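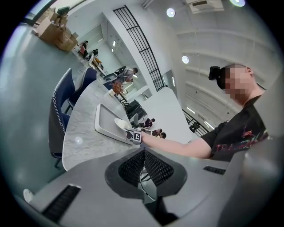
Practice at the long table, with the small white handset, the dish and the gray tray.

The Week the Dish Kept Missing

I came to Claltside to write a cheerful piece about teaching robots to set a table. I'd pitched it that way, my editor had bought it that way, and on the train up I'd even written a first paragraph with a joke about forks in it (you're spared). Then I walked in on a Thursday morning, and the first thing anybody said to me was "Don't stand there, it's dropping things again."

Okay! So a different piece, then.

The project is called Isterel, and the idea is pretty simple to explain over a sandwich. People do household jobs by hand with a small handheld device that has a printed black-and-white square on it. Cameras watch the square, the software works out where the hand was the whole time, and later an arm tries to do the same job. Put the dish on the tray. Take the dish off the tray. Do it again until your shoulder complains. I tried it and I was terrible at it, and I've been putting dishes on trays my whole life.

For most of the summer this went fine. The arm, which lives in a fenced bay and which everyone calls Mudberg after the outfit that built the frame, was putting a dish down neatly nearly every time. Then in October it started letting go too early. Not by much, maybe the thickness of a paperback, but if you're a dish that's plenty. Out of 243 runs that week, 23 ended with a dish on the floor or hanging half over the lip of the tray.

Selvaraj Herath was running the floor, and he has the kind of patience I associate with people who fix clocks. He started with the fingers. New pads went on. Same thing. He swapped the force sensor, and that ate a whole day and changed nothing, and I think that's when people started getting a bit short with each other over the coffee. Somebody blamed the dish. Somebody went out and bought other dishes.

What I liked was how boring the answer was. The marker squares are printed on a sheet, trimmed, and stuck on. A fresh batch had been printed at a slightly different size because a "fit to page" box was ticked. (I've done this to boarding passes.) The software believed the old size, so it read every marker as a touch closer to the camera than it really was, and all the new practice runs went into the pile with that little lie baked in. Mudberg had learned it perfectly well. It was doing what it had been shown.

"I checked the robot for four days," Selvaraj told me. "I should've checked the paper with a ruler."

I'd have happily ended the story with the ruler, but there was a nastier bit. On the Wednesday before I got there, a dish slid off the tray and a technician reached into the bay to grab it. The gate switch should have stopped the arm. It did stop, but some two seconds late, and in that time the wrist swung past her forearm close enough that she felt it go by. She wasn't hurt. She told me about it very calmly while peeling an orange and then mentioned she hadn't slept much.

The delay had nothing to do with the markers. The safety controller, a box from a supplier called Zapata, had been wired through a relay somebody added during an earlier move, and the relay was sticking. It had probably been sticking for months. You don't find out how slow your gate is when there's no reason to open it in a hurry, and it took a bad week of falling dishes to give people a reason.

So the bay was shut for 7 days while the wiring was redone. The gate now gets tested every morning before the power goes on, with a stopwatch and a signature, and reaching in after anything is a flat no, even if it's rolling. The marker sheets get measured too. There's a steel ruler hanging by the printer on a piece of string, and I was told very firmly not to borrow it.

The practice at the tables carried on through all of it, since the people doing it never go near the arm. I had another turn on my last afternoon. I got the dish onto the tray four times running and felt ridiculously proud, and then Selvaraj looked at the recording and asked me, very nicely, to keep my thumb off the marker.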